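Trokthorpe vegetable sorting trial: second progress report to Westix
Prepared for the grants desk, 13/06/2026
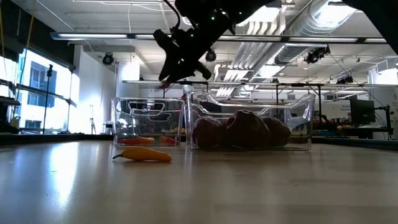

Kam-wah Liao wrote back on the April report that clear bins would sort themselves out once people could see what was in them, and that the money for printed labels should go back into the pot. I don't agree, and most of what follows is why.

What we said we would do

The grant of £2000 was for finding out whether open, see-through bins lead to less mis-sorted veg on the table than the lidded crates we had before. Potatoes go in one bin, peppers and anything else long and thin in another. I was doubtful in April and I still am, though less so on the potatoes.

What has been done

We ran 67 sorting sessions. The bins are a mixed lot. One is a plain rectangle with handles cut into it and the other is bigger, with a scooped front. Yutong Lu at Ochoa wanted a matching set and may well be right, but the quote from Stelix for matching ones was £158 and I held off until we knew whether the shape mattered.

It does seem to. Potatoes go into the scooped bin without fuss and tend to stay in a heap where they can be seen from the front. The plain bin is harder work. Long veg lies flat on the bottom, and looking at it through the side is a poor way to judge anything, as the plastic bends the outline. Two orange-red ones at opposite ends can look like quite different things depending on where you stand. Anyone checking ought to look in from the top, and our instruction sheet now says so.

Peppers are still the weak point. In 35 sessions at least one was left on the table at the end. A yellow one beside a bin of orange-red veg makes people hesitate: does it go by colour or by kind? Our sheet said "by type", which we thought was clear. It plainly wasn't. This is my case for labels, and I would ask Kam-wah to look at it again.

Glare

I raised this last time and was told it was minor. The table is pale and shiny and the windows run down the left side, so on bright days there is a strip of it you can hardly look at. A cloth has been tried and it rucks up when a bin is slid along. A matt board would be better. No price yet.

Spending

Bins, veg and printing are within budget. The veg line is higher than planned, as peppers don't last and we would not use soft ones. Receipts are with the last claim.

What I can't tell you

Whether any of this saves time. The early sessions weren't timed properly and I would not trust a comparison made from them. The first report called the results "encouraging". I would take that word out.

Next

Label both bins, reword the sheet, get a price for the board, and run the pepper sessions again with a proper clock. If the labels make no difference I will say so in the next report and the Stelix quote can be looked at then.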